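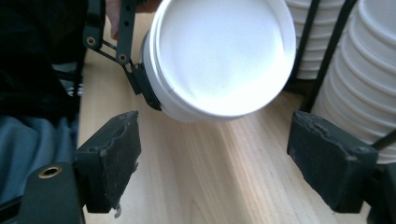 Quick one this month as I'm typing between loads of washing. The shared supper is back on in September, same hall, doors at 5 and food out by half past. Last time we ran short of serving things and ended up dishing rice out of a saucepan lid, so please bring one if you can. Plain is fine — a white round plastic bowl with a ribbed rim like this one does the job and nobody cries if it gets dropped. Name on the bottom please. Masking tape, biro, done.

Numbers. We can seat 80 and no more, the hall people were pretty firm on that. Put your name on the sheet by the door or ring Rungnapa Petchrat, who has the list. If you're bringing kids put them down too, they need chairs same as anyone. Babies on laps don't count.

Food. Mains are looking good, salads ok, desserts way too many as usual (not complaining). What we need is veg dishes and something without nuts. Amnuay Suwannarat is doing two big pots of green curry, one mild. Label anything with egg, dairy, nuts or shellfish. Last year there was a mystery slice and I had to go round asking.

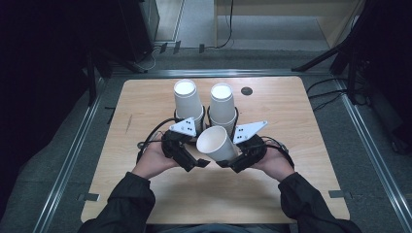
Drinks are cordial, tea and the urn coffee. BYO anything stronger and take your empties home, the recyling bin out the back is tiny and it was overflowing by the Sunday market last time round.

Money. The raffle and gold coin door raised $3,257 over the past year, which is up on what we had before. Most of it goes to the new stove, quote is from Paisan and includes taking the old one away. Raffle again this time, tickets $4 or three for $10. Prizes so far are a fruit box, a Kunedance class voucher and a very nice quilt. More prizes welcome, drop them in to me before the day.

Parking — please not across the neighbour's driveway. She's been very patient. There's room along the oval side and its a two minute walk.

Set up from 3. Need people for tables and chairs, and a couple to stay back and mop. Bring your own tea towel, ours have gone missing agian. If you've got one of them in your drawer no questions asked, just pop it back in the kitchen.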